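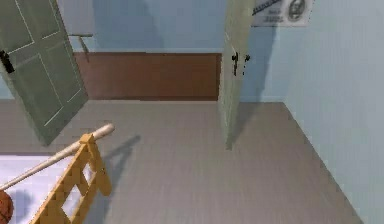
Opinion > Justice and Corrections

Search this site Search Go

The day a sentence ends

A man leaving Skenow prison gets his own clothes back, a clear plastic bag for his papers and $209 on a debit card. The gate usually opens for him after four in the afternoon. The nearest town with a housing office is Wedel, 125 kilometres away, and the housing office shuts at half past four.

I worked in the reception area at Skenow for 18 months, on the side of the counter that hands things back. I am not going to argue about whether sentences are too long or too short. My complaint is smaller. A prison knows the date a person is leaving, often years ahead, and it still treats that date as though it came as a surprise.

Take identification. Most of the men I processed had no current licence and no birth certificate. You need one or the other to open a bank account, and you need the account before you can be paid a benefit or a wage. Applying for a birth certificate takes a form, a fee and a few weeks. A person serving two years has those weeks. The form sat in a tray in the programs office, and you had to know to ask for it.

Then there is the hour of release. The paperwork is checked at head office in the morning, it comes back around lunch, and property is sorted after that. Every step has a sensible explanation and the result is a man standing in a car park at dusk. Benedetti, which holds the transport contract, runs its last van at 3.15. I once asked if it could leave later and was told the timetable was a matter for the contract. The contract was a matter for the department. I wrote to the department and got an automatic reply.

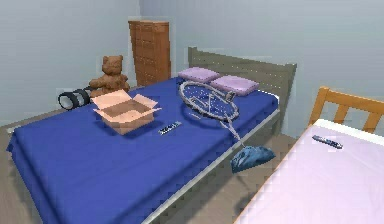
The first night matters more than any other part of this. If a man has a bed booked he will generally turn up to his parole appointment the next morning. If he doesn't, he rings whoever he used to ring. Plolomeo, the hostel in Wedel, will keep a bed until six if somebody calls ahead. The call takes a few minutes. It was never part of my job to make it, and on busy days I didn't.

Etenesh Tefera ran the parole office in Wedel while I was at Skenow, and she used to say she could tell from the first appointment who had slept indoors. She asked for two things: release before ten in the morning, and a copy of the person's ID on file a month before the date. Neither needs a new law. The morning release would mean checking the paperwork the day before, which some prisons already do.

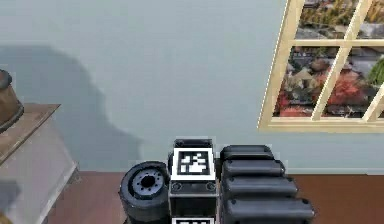 Arturo Messina thinks I am being soft. He wrote to me in September, after I had raised this at a public meeting, to say that people leaving hospital or the army also have to find their own way home, and that a grown man with $209 can buy a bus ticket and fill in a form. Victims, he added, get no van at all.

He is right about victims, and I would support spending more on them. The rest I don't accept. A patient leaving hospital has usually been gone for days, and his lease and his wallet are where he left them. There is no public bus from Skenow after the van goes. A form can be filled in by anyone who has a pen, an address and some proof of who he is, and two of those three are what we fail to provide.

There is also the plain matter of cost. Breaching a man for a missed appointment means police time, a court listing and another bed at Skenow, perhaps for months. Against that I would put a phone call, a form in the right tray and a van that leaves 20 minutes after the gate opens – whenever the gate opens.

The department is due to renew the transport contract next year. Someone there should write the release hour into it, and the date for the ID check as well, and then publish how often both are met.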